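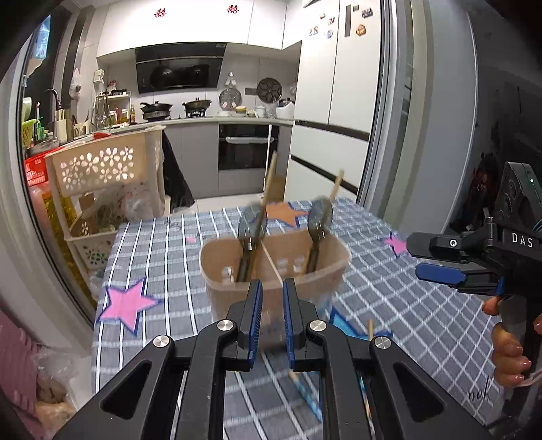

Utensil basket on the kitchen table, with spoons and wooden sticks in it.

How to clean and refill a utensil holder

By Griet Bosman
Oct 11, 2018

A utensil holder collects whatever runs off the things you put in it. Water goes down the handles, picks up starch and grease on the way, and sits at the bottom. If you haven't looked under your spoons in a while, look before you do anything else. A gray film or a sour smell means you should do the whole job below. If it's only dusty, skip to the part about sorting.

The work takes me 33 minutes, and most of that is soaking. I do it at the kitchen table because the counter by my stove in Brarnville is narrow and always has something on it.

What you need

A dishpan or a clean sink
Dish soap
White vinegar
An old toothbrush
Two dry dish towels
A tablecloth you don't mind getting damp

Emptying the holder

Carry the holder to the table and take things out a few at a time. Don't tip it over. Thin sticks roll, and they will end up on the floor where you have to wash them again anyway. Lay wood on one towel and plastic and metal on the other. They get washed differently, so it saves sorting them twice.

Check each piece as it comes out. Run a finger along the edge of the spoons. Plastic ones get rough where they scrape the pot, and once the edge is ragged it holds food. Throw those out. With chopsticks and skewers, look at the tips for splits and dark spots. A dark spot that doesn't scrub off is a reason to get rid of the stick. Keep chopsticks in pairs if they match. If you have odd ones left over, one or two are handy for stirring or for cleaning out the holder itself.
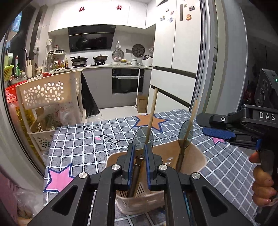

The bottom of the holder is where you'll spend most of your time. If yours has a drainage grid, hold it up to the light and see which slots are blocked. Rinse it with hot tap water first, then fill the dishpan with enough warm water to cover it, add a squirt of soap and leave it for 11 minutes. I have left one overnight and it came out no cleaner.

After the soak, go over the grid with the toothbrush from the inside and again from the outside. For anything still stuck in a slot, push it through with the thin end of a chopstick. Push from the outside in – the bits then drop into the holder and rinse away.

If there is chalky white scale, mix 300 ml of white vinegar with the same amount of warm water and pour it over the spots. Wait a few minutes, brush, and rinse well. Don't use vinegar and bleach together, or one right after the other.

Sandra Horrocks, who read an earlier version of this page, wrote to ask about the dishwasher. I don't put mine in. I had a Grutlow holder that went through on the bottom rack last July and came out leaning to one side. If yours is marked dishwasher safe, use the top rack and skip the heated dry.

Washing the utensils

Plastic and metal spoons can go in the same soapy water once the holder is out. Wash the bowl, then the place where the bowl meets the handle, which is the part people miss. Clear plastic shows water spots, so dry it with a towel if you care about that.

Wash wooden sticks by hand, quickly, and don't leave them in the pan. Roll a few at a time between your palms with a little soap, rinse, and spread them out on the towel so that they aren't touching. They need longer to dry than you'd think. If they still feel cool when you hold them against your wrist, give them more time.

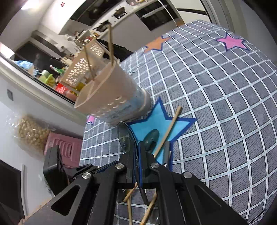
While the wood dries, decide what should go back. A holder that's too full doesn't drain or dry, and you can't pull out one spoon without bringing three others with it. I keep the pieces I use every week in the holder and put the rest in a drawer. Spare cups I stack at the back of the shelf, upside down if they're fully dry.

Refilling

1. Dry the holder inside and out and turn it upside down for a minute to let the last water run out of the grid.
2. Put the longest pieces in first, toward the back.
3. Put spoons in with the handles down. Leave some space between the bowls so they don't nest together and trap water.
4. Stand chopsticks and skewers along one side. Skewers go in with the points down – you will be reaching in there without looking.
5. Set the holder back where air can get under it. A folded dish towel underneath stays wet and starts the whole thing over, so use a small rack or a saucer you can rinse.

How often

I do the full wash once a month and rinse the holder under the tap in between. In summer I do it twice. If your holder stands next to the stove, wipe the outside more often than that, as the grease film gets sticky and is much harder to remove after a few weeks.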